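Kokkonen 3000 Garment Steamer
Upright steamer for shirts, dresses and light curtains

Item group: Garment care
Sold by: Briltstead
Page updated: 07/12/2024

Overview

The Kokkonen 3000 is an upright fabric steamer with a floor-standing tank, a flexible hose and a handheld steam head. It is meant for households that iron several shirts a week and for small shops that need stock free of fold lines before it goes on the rail. It removes light and medium creases from cotton, linen, wool, viscose and most polyester blends. It does not set a sharp trouser crease. For that, use a press or an iron.

The base unit rolls on 4 casters, two of them with brakes. The pole telescopes and locks with a collar at any height. A shirt hanger with folding arms is fitted at the top and can be removed when the unit is used on curtains.

Specifications

Heater power: 1000 W
Tank: removable, filled from the top
Hose length: 180 cm
Casters: 4
Steam settings: low, medium, high
Shutoff: automatic when the tank runs dry
Cord storage: two hooks on the rear of the base
Color: gray

Steam head

The head has a flat metal face with rounded edges. A clip-on brush is supplied for wool and heavier weaves; it lifts the nap and holds the face slightly away from the cloth. A second clip, the crease pad, is used behind plackets and cuffs. Both clips are removed with the head switched off and cool.

Steam output is controlled at the base, not at the head. Some buyers find this inconvenient when moving between a lining and an outer shell. The control was placed there to keep the head light, and the arrangement is the same on the older Brekinov model.

Filling and start-up

Remove the tank by its handle, turn it over and unscrew the cap. Fill with cold tap water to the line. In hard water areas, mix tap water and distilled water in equal parts. Do not add scent, starch or vinegar to the tank during normal use.

Seat the tank and wait for the bubbling to stop before switching on. Steam is ready when the indicator stops blinking. Hold the head upright for the first few seconds, as water left in the hose from the last session will come through as drops. Keep the hose as straight as possible. A low loop between the base and the head collects water and causes spitting.

Settings by fabric

Low: silk, viscose, thin polyester
Medium: cotton shirting, jersey, wool with brush
High: linen, denim, lined curtains

Test on an inside seam first. Velvet is steamed from the back only. Waxed cotton, leather and suede must not be steamed.

Folding after steaming

A steamed shirt should hang until it is fully dry. Cloth folded while damp takes the fold as a new crease, and the work is lost — this accounts for most of the returns we receive with the note "does not remove wrinkles."

Once dry, button the top, middle and bottom buttons and lay the shirt face down on a flat surface. Smooth the back from the yoke toward the hem. Bring each side in toward the center, with the sleeve laid straight along the fold, and then turn up the hem in two steps. Plaids and checks are easier to keep straight than plain cloth, as the lines of the weave show at once if one side has been pulled. 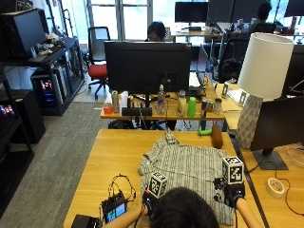 Tiina Lindqvist writes that she steams in the evening, leaves everything on the rail overnight and folds in the morning, and that her cotton shirts now come out of the drawer fit to wear. She would like a longer hose, though, and found the hanger arms too narrow for her husband's jackets. A wider hanger is listed under parts below.

Descaling

Descale when steam becomes weak or uneven. Unplug the unit and let it cool completely. Drain the base through the rear plug, fill it with the citric acid solution described in the manual and leave it to stand. Drain, rinse twice with clean water and run one tank of steam into the open air before the next garment.

Parts and accessories

Wide hanger for jackets
Replacement tank cap with seal
Brush clip
Crease pad
Hose, standard length only

The Tastside hose has a different thread and does not fit this model.

Delivery and support

Supplied with tank, pole, hanger, brush clip, crease pad and printed manual. The pole is packed in two sections and needs no tools. Questions on parts go to Kaisu Kauppinen at the Briltstead service desk; please have the serial number from the underside of the base ready.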